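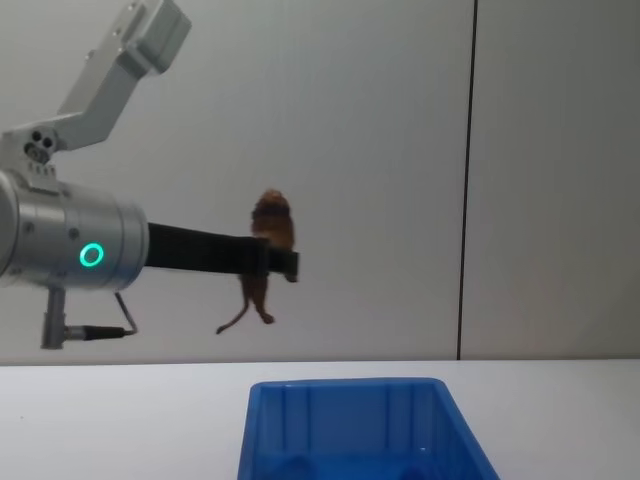
Treasa Brophy thinks the 3,000 mAh pack is a waste of money in a truck this size, and I used to agree with her. I don't now. She posted that in the Dulley thread before it got locked, so I'm moving it over here where people can answer.

My setup is the Dulley short course truck, stock motor, stock ESC. The pack that comes in the box is 940 mAh and I get one decent session on grass before it starts to fade. With the bigger one I can stay out most of the afternoon. It's heavier, sure. The rear sags a bit and I moved the shock mounts in one hole.

Anybody else running the big pack in one of these? Did you change the springs?

— sonluu

---

**tbrophy**

Since I'm being quoted. What I said was that it's a waste of money for a kid's first truck. The tray is too short for it. You have to trim the rib at the back, and once you trim that the pack slides forward under braking and pulls on the wires. I've replaced the connector on my nephew's twice.

For what you spend on the big one you can get 3 of the small ones and swap them.

---

**sonluu**

You can put foam in front of it. I cut a piece off the packing it came in and it hasn't moved.

Swapping small packs is fine if you remember to charge them all. I never do.

---

**i_capraru**

Stock springs here, big pack, no trouble on pavement. On dirt it bottoms out on anything bigger than a curb drop. I put thicker oil in the rear shocks and left the front alone.

One thing to check is the charger. The wall charger in the Dulley box is very slow and with the big pack you'll be waiting overnight. I don't like leaving them on overnight so I bought a proper balance charger from Conneely. They shipped it in a padded envelope with no box, but it works.

---

**deirdrep**

Which Conneely charger, the single or the double? I ordered the double in November and they sent the single, and then said the double was discontinued. It's still on their site.

---

**i_capraru**

Single. I didn't know there was a double.

---

**Saoirse Ó Flaithearta**

I have the Darnach version of the same truck. Same chassis as far as I can tell, different body and wheels, and the tray is longer. The big pack drops right in without cutting anything. So if someone is still deciding between the 2, get the Darnach.

The Darnach body is thinner, though, and mine split at the front post in the first week. I taped the inside with drywall mesh and shoe glue. Ugly but it has held.

---

**tbrophy**

The Darnach is not the same chassis. The rear arms are different and the Dulley ones don't fit. I bought a set thinking they would. If anybody wants a pair of Dulley rear arms, never mounted, send me a message.

---

**Saoirse Ó Flaithearta**

Did you try the early arms or the late ones? They changed the hinge pin size at some point. Early Dulley arms fit mine.

---

**tbrophy**

The bag doesn't say early or late. It has a sticker with 11/04/2018 on it and that's all. The pin is loose in the hole, so I'd guess late.

---

**Saoirse Ó Flaithearta**

Loose is right for late ones. You can sleeve them with brass tube from a hobby shop. I wouldn't bother if you're going to sell them anyway.

---

**deirdrep**

Back to the battery. Does the low voltage cutoff on the stock ESC work with a lipo? The manual only talks about NiMH and the Dulley support page doesn't load for me.

---

**i_capraru**

There's a jumper next to the receiver plug. Pull it off for lipo, leave it on for NiMH. Mine came with it on. If you run lipo with it on, the truck will keep going until the pack is ruined.

Check it with a meter the first time anyway.

---

**sonluu**

Mine has no jumper. It has a tiny switch under the heat sink. Same idea I suppose, but the switch isn't labeled.

---

**i_capraru**

Then you have the newer ESC and I can't help, sorry. Post a photo of the label side and somebody will know it.

---

**deirdrep**

Same here, switch and no label. I'm sticking with the NiMH pack until I find out which way it goes.

Flerkthorpe sells a plug-in alarm that beeps when a cell gets low. I have one in my boat. It's loud enough to hear across the pond, so it should be OK in a truck.

---

**sonluu**

Ordered one of those. I'll take the heat sink off this weekend and get a picture of the label.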